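Cleris Counter Card Set: Working Rules for Two-Handed Drink Serving Robots

Sold by Laltico. Laminated, wipe-clean, 12 cards to a set.
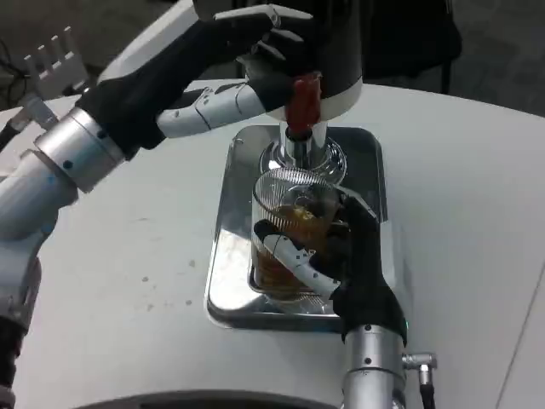 I wrote the first version of these cards on the back of a delivery note, so I'm a little proud that they now come in a proper box! The set is for anybody who puts a two-armed robot behind a drinks counter: cafes, hotel breakfast rooms, trade show stands, teaching kitchens. Each card covers one job and says what good practice looks like for that job, in words your evening staff can read while they're also doing three other things. Card 4 is the pouring card, and it's the one people write to me about the most. It wants one hand steadying the top of the dispenser with only the thumb on the red lever, and the other hand wrapped around the glass, which stays down on the steel drip tray under the spout. My own rule is to let go of the lever at two-thirds of the glass and no higher, foam or no foam (yes, I know your customers want it fuller, and we can argue about that by email).

What the cards cover

Start of shift: stop button test, joint check, finger pads, cable run at both wrists. The cable part is short but please read it. A cable that hangs free by the table edge is going to get caught by an apron sooner or later.

Counter layout: where the tray goes, how far the dispenser sits from the edge, and what may share the table with the arms. I ask for chairs to be pushed back out of reach before the arms are powered. Tape a line on the floor if you have to, we do.

Glassware: ribbed or straight sides, no stems, no handles, nothing chipped. Grip force gets set with an empty glass first and then with a full one, and both numbers go on the card in grease pencil.

Hot drinks: a separate card with its own slower speed limit. Don't use the cold card for tea. I've had people do that.

Spills: arms parked, power to the arms off, then wipe. In that order every time.

Cleaning hands: which outer parts can take a damp cloth and which can't. You fill in the part names from your own robot's manual, as the makers all call them something different.

Handover to a person: robot sets the glass down, withdraws, and only then does the customer reach in. No passing hand to hand, even if it looks great on video.

What the cards are not

They don't replace a risk assessment, your local food hygiene rules or the manual that came with your machine. If a card and your manual disagree, follow the manual and drop me a line so I can see whether the card needs a fix. The December revision came out of exactly that kind of letter, from Aslı Kurtuluş at the Taşdemir tea rooms, who felt the old spill card put the wiping too early. She was right and I changed it.

Details

Cards: 12, printed both sides, rounded corners, punched for a ring
Languages: English on the front, pictograms on the back
Also in the box: steel ring, grease pencil, one blank card
Price: $19 per set, refill cards $13 for any four
Ships from: our Unville shop

If you bought the set before the December revision, send me your old spill card and I'll mail you the new one free.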